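Budgeting for a two-arm kitchen helper

Price the whole counter before you price the arms. The Ima pair we use was 2599, and we set aside 2000 more for the table, grippers, spare cables and a year of parts. Most of that second figure was gone by June.

Measure the bench first. Two arms need a long table, with the bases at the back so the front edge stays clear. Leave room for any drawer to open all the way.
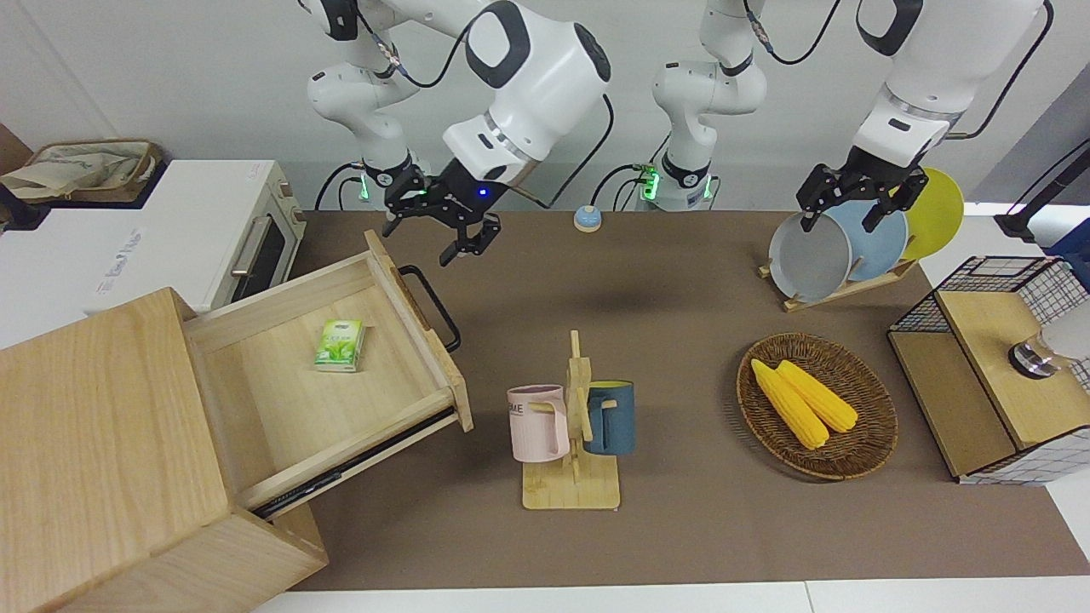 Dish rack, mug tree and open drawer, all within reach of the two arms.

Buy the storage after the arms. Open racks and pegs suit a two-fingered gripper better than deep bins do. For drawers, pick a bar handle with space behind it for the fingers. Celtarton sells them in packs of 5, and changing one takes a screwdriver and 15 minutes.

Cover the tabletop with a mat. Bare laminate lets a cup slide when it gets bumped. 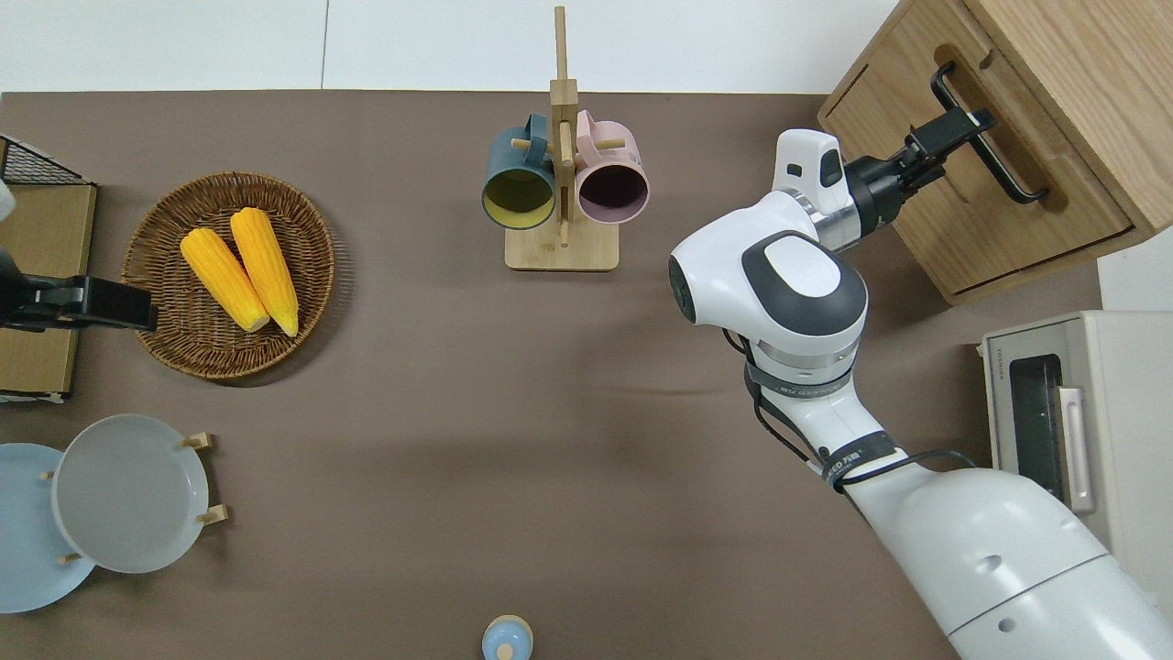 Cables are the next cost to plan for. Strap them along the arm with enough slack at each joint, then run every joint to its limit by hand before you tighten the straps. Keep one spare set in the house. Sangkhawat ships them, but the wait can be long.

Ask about finger pads too. They wear out first, and the Zumthorpe ones fit most small grippers. If money is tight, put off the second arm and keep the good table.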